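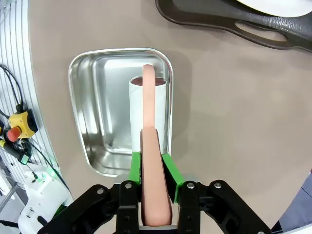 Greifer mit wurstförmigem Gegenstand über einem weißen Becher, aufgenommen von der Kamera am Handgelenk.

Die Aufgabe lautet im Protokoll »Objekt länglich, weich, in Behälter«. Für einen Menschen ist sie nach einer Sekunde erledigt. Für das Modell, das bei Puteo trainiert wird, besteht sie aus Gelenkwinkeln, Greiferöffnung und mehreren Bildströmen, die auf eine gemeinsame Zeitbasis gebracht werden müssen. Eine solche Aufzeichnung heißt hier Episode. Brauchbar ist sie, wenn Anfang, Ende und Ergebnis eindeutig sind.

Nhyira Aidoo leitet die Datenerfassung. Ihr Team gibt den Episoden keine feste Choreografie vor. Festgelegt sind Startstellung der Arme, Zielzustand und Zeitlimit: 24 Sekunden für einfache Ablageaufgaben. Wie der Gegenstand angefahren wird, entscheidet die Person an der Fernsteuerung. Frühere Datensätze waren in diesem Punkt strenger, mit der Folge, dass das Modell einen einzigen Anfahrweg lernte und bei einer um wenige Zentimeter verschobenen Schale ins Leere griff.

Längliche Gegenstände sind in der Auswertung unbeliebt. Wird zu weit am Ende gegriffen, kippt das freie Stück weg, und die Handgelenkkamera zeigt den Behälter nur noch teilweise. Kwadwo Asamoah, zuständig für die Annotation, führt dafür eine eigene Fehlerklasse. Episoden dieser Klasse werden aufgehoben, sofern der Greifer nachfasst und der Gegenstand am Ende im Behälter liegt. Korrekturen aus einer ungünstigen Lage seien im Bestand unterrepräsentiert, sagt er, und ließen sich auf Anweisung schlecht herstellen. »Wer absichtlich danebengreift, greift anders daneben.«

Auf die einarmigen Aufgaben folgt der Block mit gedecktem Tisch. Dabei müssen beide Arme im selben Arbeitsraum geführt werden, und die Kamera am Handgelenk genügt zur Beurteilung nicht mehr. 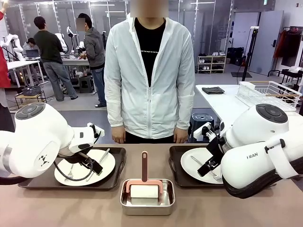

Besteck gilt im Team als schwieriges Material. Gabel und Messer liegen flach auf dem Teller, spiegeln und bieten den Fingern wenig Höhe. Die Software von Trernton, mit der die Ströme synchronisiert werden, verwirft eine Episode automatisch, wenn ein Kanal um mehr als 9 Millisekunden abweicht. Ottó Szabó hat den Schwellenwert im Juli gesenkt. Seitdem gehen an manchen Tagen bis zu sechs Prozent der Aufnahmen verloren, dafür entfällt ein großer Teil der manuellen Nachkontrolle.

Zwischen zwei Episoden wird der Tisch von Hand zurückgesetzt. Die Lage der Gegenstände soll streuen, aber innerhalb einer Zone, die beide Greifer erreichen. Szabó hat dafür anfangs Zufallskoordinaten ausgeben lassen. Das Verfahren wurde aufgegeben, weil das Ausmessen länger dauerte als die Aufnahme.

Offen ist die Frage der Übertragbarkeit. Ein Modell, das auf diesen Daten beruht, soll im Herbst an einem zweiten Standort mit anderem Licht und anderer Tischhöhe laufen. Aidoo rechnet mit einem deutlichen Einbruch der Erfolgsquote und hat Zeit für Nachaufnahmen eingeplant.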